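Clelley Reading Plan Companion
Section 4: Setting up a year of readings for a house group

Read this section before you promise your group anything. Most plans that set out to cover the whole Bible in a year are dropped somewhere in Leviticus, and the software can't do much about that. It will send the right passage to the right people on the right morning. Whether they open it is between them and their kettle.

4.1 Choosing a plan

1. Open Plans and pick one of the four supplied: Straight Through, Old and New Together, By Date of Events, or Psalms and Gospels.
2. Read the notes under each plan. They were written by Reiko Kamata, who has led groups through all of them and is fairly blunt about which ones people finish.
3. Press Use This Plan.

Note: By Date of Events puts the books in the order in which things are supposed to have happened. Treat that order with some care. Nobody can say for certain where Job belongs, and scholars still argue over whether Galatians was written before or after the meeting in Acts 15. The plan has to put them somewhere, so it does. Don't build a talk on the position of a book in a reading list.

4.2 Setting the pace

1. Enter your start date. If you leave the box blank, the plan starts the next morning.
2. Choose the number of readings a week. The default is six, with one day left free for catching up.
3. Choose a length: one year, three years or five. The five-year setting spreads the text over 1,825 daily portions and ignores leap days.
4. Press Save Pace.

Caution: Changing the pace after the group has begun will renumber every reading. Members who print their list will then be on a different page from those who use the screen. Ludger Vogler's group at Hamasstead spent most of September reading two different halves of Numbers before anyone mentioned it.

4.3 Study notes

The notes that come with each passage are switched off to begin with, and we suggest leaving them off for the first few weeks. People tend to read the note, agree with it and skip the passage.

1. To switch them on, open Notes and tick Show With Reading.
2. Choose a set. Hellwig is short and sticks to the text. Fundura is longer and has more application.
3. If you want questions as well, tick Add Questions.

Note: The Fundura notes sometimes state as fact what is really tradition. Look out for phrases such as "it was the custom in those days" with no reference after them. Where a note makes a claim about first-century customs, look for the source. If there isn't one, say so to your group. We have asked for corrections and some have been made.

4.4 Adding members

1. Open People and press Add.
2. Type a name and an email address.
3. Choose Reader or Leader. Readers see the passage and the notes. Leaders can also change the plan - so pick them with care.

A member who joins halfway through starts where the group is. There is a setting called Begin At Genesis for new members. We advise against it. It sounds thorough, and it leaves one person reading about Abraham while everyone else discusses Ezra.

4.5 Page background

The reading page can have a plain or a shaded background. Shading makes no difference to how anything works.

1. Open Display.
2. Choose Plain or Shaded.
3. Check that verse numbers can still be read on the smallest screen in your group.

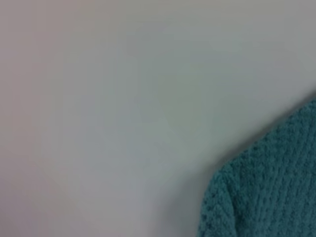
Fig. 6. Soft grey tone, without text.

4.6 Progress marks

Each finished reading earns a tick, and an unbroken run of ticks is shown as a streak. You may hide these.

1. Open Display, then Progress.
2. Untick Show Streaks.

Note: A tick records that a button was pressed. It doesn't show that anyone read, understood or was changed by the passage, and it should never be read out at a meeting. Hildegard Schwerdtfeger, who tested this section, asked for streaks to be removed altogether. For now they stay, and they can be hidden.

If ticks vanish after an update, sign out and in again. If they don't come back, see Section 7.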